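Drima bench notes — snack packing, handheld demos
September, started 9:40

Picking up from Naledi's entry. Goal for today is a clean set of packet-into-tray demos with the handheld pair, then hand over to Usman for replay on the arm. Naledi demonstrating, me on the laptop.

Setup
Same table as before, white sheet on top. Clear tray toward the right. Both grippers on, both cables run down along the wrists. Naledi asked for more slack on the right one, gave her a loop. Much better she says.

Zeroed both width encoders with fingers fully open. The left one read 2 mm at open untill I reseated the plug. Check this first if the widths look odd in the log.

Time sync between the two wrist views and the head view: clap test, fine. Redo after lunch.

First block
7 episodes, all kept but the last. In the last one she shifted her grip on the handle mid-carry and tracking jumped. Marked it bad in the log, did not delete.

Rules we settled on, so whoever demos next does the same:
- start with both grippers open
- pinch by a top corner, not the middle. Middle pinch makes the packet fold and the policy learns to fold it too
- pause over the tray, then lower, then open
- the idle hand stays over the table. Waqas wants it in every episode even when it does nothing, otherwise the left stream is junk

Carry and lower, from the wrists and from the head 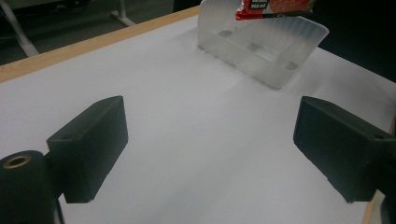
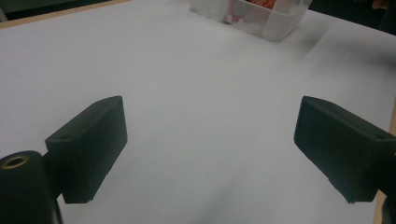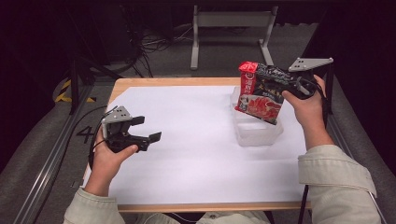

Problems
1. Packets are shiny. Tracking doesnt care but the segmentation does, Rocío's mask drops out when the foil catches the light. She wants the overhead lamp turned down a notch. Tried it — mask better, wrist views noisier. Left it halfway, ask her before touching.

2. Release. Half the demos in the second block Naledi opened slow, half she snapped it open. Replay on Satti with the slow ones sticks to the pad for a moment and the packet lands crooked. Snap open from now on. Need to tell Yolanda, her earlier set is all slow opens.

3. Pause before lowering is too long. Mean 3 s, and the policy will just sit there. Keep it to a beat.

4. Tray creeps when the packet pushes on the wall. Did not tape it down. Waqas thinks a bit of movement is good for training, I think it is good up to a point. Agreed to log tray pose at start and end of each episode and argue later.

Teleop comparison
Usman did the same task by remote control on Satti after lunch. Slower by a lot, and he kept overshooting on the way down as he has no feel for when the packet touches the tray. Gripper widths are cleaner than ours though. Handheld wins on speed and on natural motion, teleop wins on not having to convert anything. Keep a small teleop set for checking, not for training.

Conversion note: handheld wrist pose goes way past what Satti can do in the roll axis. Filter is in the Surnuter script, the flag is off by default (why). Turn it on. Lost most of an hour to this.

Count at stop: 73 kept in total, handheld only. Copied to the Tendix drive, checksum ok, folder name has the wrong month in it, will fix tommorow.

To do
- tell Yolanda about snap open
- redo clap test, we forgot after lunch
- Rocío: lamp level, write the number down somewhere
- softer pads for Satti? ask Waqas if there are any left in the drawer
- left encoder plug wants a proper strain relief — zip tie is on there for now
- Usman to replay the first block again with the roll filter on

Stopped 5:20, grippers back on charge.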